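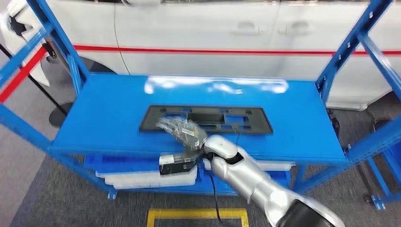

Blue shelving at the end of bay two, plate bracket on the top shelf.

About Skatell Parts & Fitting

We are a small shop that stocks and fits the plain bits of a car. Plate frames, brackets, trim clips, mud flaps, wiper arms, the plastic piece under the bumper that always goes first. If it bolts on, clips on or screws on, we likely have it or can get it by the end of the week.

No engines. No paint. We send those down the road to Stendow and they send us the people who drove in with a plate held on by wire. Works out fine.

How we started

Pieter Bosman had a one-car garage and too many boxes. He sold license-plate frames out of it on weekends, then mirrors, then anything a customer asked for twice. Jeanine Jansen came in to sort the paperwork and found there wasn't any. She stayed. The first real shop was the back half of a carpet store, and when the carpet people moved out they left a lot of stock behind, so that's the floor we had. Customers liked it. Easier on the knees than concrete. When we moved to the present building we put carpet down again in the fitting bays. Gray this time. Yes it gets vacuumed, every night, and no we don't do oil changes on it.

What's on the shelves

We carry 1,248 different parts as of the last count in January. Most of them sit on blue slotted steel racks, bolted together by us over one long weekend with the wrong size wrench. The racks matter more than you'd think in a shop like ours. Slotted uprights, so a shelf goes up or down when the stock changes. Diagonal braces low down, so nothing sways when somebody leans on it. Smooth painted tops – you can slide a part across without scratching it, and a dropped screw shows up right away.

The rule is one part out at a time. It comes off the storage wall, gets laid flat on a top shelf next to the car, gets checked, gets fitted. If it's not going on the car today it goes back in its bin. Milan Prins wrote that rule and he will remind you of it.

What we check on a plate bracket, seeing as people ask:

- lies flat, no twist corner to corner
- cutouts clean, no leftover plastic in the openings
- raised edge not chipped
- holes line up with the car and with the plate, both
- right screws in the bag. Count them

Takes a minute. A bracket that's a little bit warped will rattle at highway speed and you will hear it forever. We would rather find it on the shelf then on your bumper.

Who you'll meet

Pieter Bosman – owner. Buying, pricing, early mornings. Knows most part numbers by heart, gets a few wrong.

Jeanine Jansen – office, invoices, returns. If you've lost your receipt talk to her first.

Milan Prins – head fitter. Trim, brackets, lights.

Fitriani Chin – stock and racks. She laid out the whole storage wall and relabeled all of it last winter. Ask her where something is and she points without looking up.

Jeanine Koster – front counter and phone. Two Jeanines, we know. Ask for "front" or "office."

Fitting

Most small parts we fit while you wait. Plate frame or bracket, 10 minutes if the old screws come out nicely. If they're rusted in, longer, and we'll tell you before we drill anything. You can stay with the car or sit up front, there's coffee and a rack of old magazines Pieter won't throw out.

Buying parts to fit yourself? Good, we like that too. Bring the old one in if you still have it, even in pieces. Lay it on the counter, Fitriani matches it up. Saves everybody a second trip. Photos are OK but put something in them for size.

We also fill orders for small dealers and body shops nearby, over 400 of them on the books now, from one-man places up to Smits. Trade orders go on their own rack by the side door. Please don't take from that rack, even if it's exactly the thing you need. Ask.

Returns

Unused, in the bag, with the screws: full refund. Used and it didn't fit: bring it back anyway, we'll work something out. Light bulbs no.

Finding us

Side street behind the Javis tire place, blue door. Park out front, not in the bays – we move cars in ourselves, there's not much room between the bumper and the shelving and we'd like it to stay un-dented. Closed for lunch, short one. Knock if the light's on.

Print this page | E-mail this page
Shared 879 times | 10 comments

Contact | © Skatell Parts & Fitting | Page updated Jul 7, 2023 | Back to top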